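Speaker notes: Skorgate Workshop members' evening
Talk title: Teaching a home-built robot to find the door

Opening. Welcome members and guests. State that the talk covers the simulation stage of the Wisine build, and that the drive base will be dealt with in September. Questions at the end, please.

Background. Wisine is a small wheeled robot built on two benches in the shared workshop. The motor boards came from Granmont and the chassis was cut on site. The control software, which we call Chien, was written by members in the evenings.

Why simulate first. A collision on the bench costs a bracket and an evening. A collision in software costs nothing — and the run can be repeated with the same starting position. Pause here for the bracket to be passed round.

The task. The robot starts at a random point in a furnished room, turns until it has a door in view, and stops. It does not open the door at this stage. Members have asked about this before, so say it slowly.

Results to date. We have completed over 2000 runs. In the last full set there were 1492 attempts, of which 1455 ended with the robot facing the door. Most of the remainder stopped facing a wall. The time limit was 10 seconds for each attempt.

Points to stress. Plain walls give the software very little to work with. Door furniture helps, and so does a change of floor covering. Thin objects such as bicycle tubes remain difficult, and we have not settled on a remedy.

Next steps. Load Chien on to the real base. Mark out a test area beside the lathe — the safety officer has agreed the position. Repeat the task at walking pace.

Last slide. Leave on screen during questions. Point out the brass-coloured plate on the door, the edge of the blue rug and the bicycle at the right.

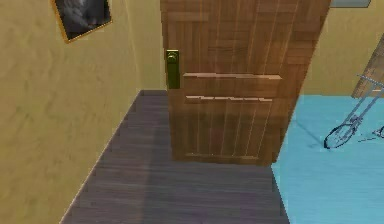 Page last changed: June 2026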